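Pellthorpe Area Forum > Roads and Paths > Sealing the lane: is the Prekon quote for real?

ditchlily
Joined May 2019
Posts: 80

So the road association letter came. They want 300 dollars a household for a "rejuvenating sealer" from Prekon that supposedly adds ten years to old asphalt. Ten years based on what? The letter has one paragraph from the salesman and a smiley family on the back. I asked for test results and got the same brochure again, in color this time.

Thiện Diệp
We had it done over in Urkau. Looked great for one winter. I'd pay again, but I wouldn't expect ten years.

ditchlily
One winter of looking great is what black paint does.

Thiện Diệp
It's not paint. It soaks in. Ours did stop shedding grit.

ditchlily
Did it stop, or did you sweep it? Anyway, I walked the lane before writing this. Narrow, straight, grass on the left, dry verge on the right, a few darker patches and small blemishes in the asphalt. I fail to see the emergency.

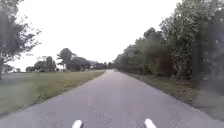 Heike Heitmann thinks you're judging it too late in the game: once you can see real cracks, sealer is money down the drain and you're pricing an overlay. Her cousins on Quan Road waited and each paid 900.

ditchlily
Fine, but Quan Road gets gravel trucks. We get the mail and whoever is lost. Not the same wear at all.

Heike Heitmann
Water does the damage, not trucks. You can doubt the brand all you like, I do too. Doing nothing is still a choice with a bill attached.

mossback1422
Has anyone priced plain crack filler and fixing the drainage? Prekon won't quote that, funny enough.

Thiện Diệp
Drainage first, agreed. Still say the sealer isn't snake oil.

ditchlily
I'll ask for two more quotes before I sign anything. If one of them puts the ten years in writing I'll eat the brochure.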